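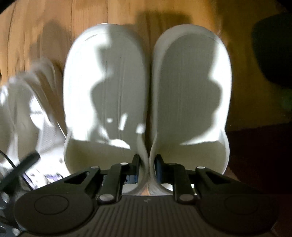
dalva_evangelista
No way are those ok for a 13 hour shift. I did one summer in foam clogs and my heels were wrecked by July. Get something with a back on it.

nollik
Disagree. Been in kitchens 11 years, foam the whole time, zero problems. Depends on your arch. Also they rinse off in the sink, try that with leather

Raíssa Araújo
OP here. I'm on tile all day, bakery, start at 4 am. Feet are fine till lunch then the left one burns. Tried gel insoles - they slide around. White is house rule so no black ones please

flonatus
burning on one side only sounds like size. one of your feet is bigger, everybody's is. go up a half and wear a thicker sock on the small one

dalva_evangelista
A bigger clog with no strap on a wet floor?? Thats how you end up on your back with a tray of rolls

flonatus
half a size. not a boat

nollik
Get two pairs and swap at lunch. Foam goes flat when you stand in it all day, needs a night off to come back. I replace mine every 7 months or so the soles get slick

Raíssa Araújo
Two pairs I can do. Strap I'm not sure, boss is picky. Will try the sock thing tommorow

dalva_evangelista
Ask for a mat too. My old place put one at the bench and it helped more than any shoe - still say get a closed heel

nollik
agree on the mat. not the heel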